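# Besichtigung in Drirkholm: Was sollte ich vor der Reservierung klären?

**Uferschwalbe**

Hallo zusammen, ich lese hier schon länger mit und brauche jetzt selbst einmal euren Rat. Wir interessieren uns für eine Wohnung in der Anlage Jevetti in Drirkholm, die über das Maklerbüro Rahimi angeboten wird. Die Lage ist wunderbar, gleich hinter dem alten Hafen, und zur Bahn läuft man 9 Minuten. Nun sollen wir bis Donnerstag eine Reservierung unterschreiben und 200 Euro anzahlen, haben aber bisher weder Teilungserklärung noch Protokolle gesehen. Ist das üblich? Und was würdet ihr unbedingt vorher anfordern?
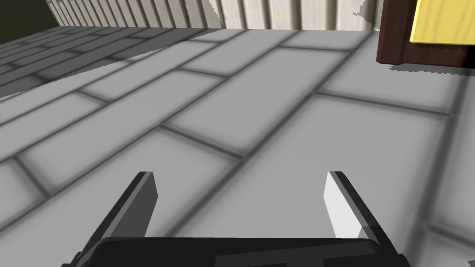

*Zuletzt geändert: im Mai*

**Kiebitz_Nord**

Liebe Uferschwalbe, erst einmal tief durchatmen - so eilig, wie es klingt, ist es meistens nicht. Lass dir die Teilungserklärung, den Wirtschaftsplan und die Protokolle der letzten Eigentümerversammlungen schicken, am besten noch vor der Unterschrift. Wir haben damals in Jeston gekauft, eine Anlage mit 32 Wohnungen, und erst im Protokoll stand, dass das Dach gemacht werden sollte. Frag auch nach der Höhe der Rücklage und ob der Stellplatz wirklich zur Wohnung gehört oder nur vermietet wird. Bei der Anzahlung würde ich mir schriftlich geben lassen, dass ihr sie zurückbekommt, falls ihr doch nicht kauft. Und geht ruhig abends noch einmal hin, so gegen neun, dann hört man den Verkehr ganz anders!

**Balkonia**

Wir haben nichts angezahlt und die Wohnung trotzdem bekommen. Einfach fragen.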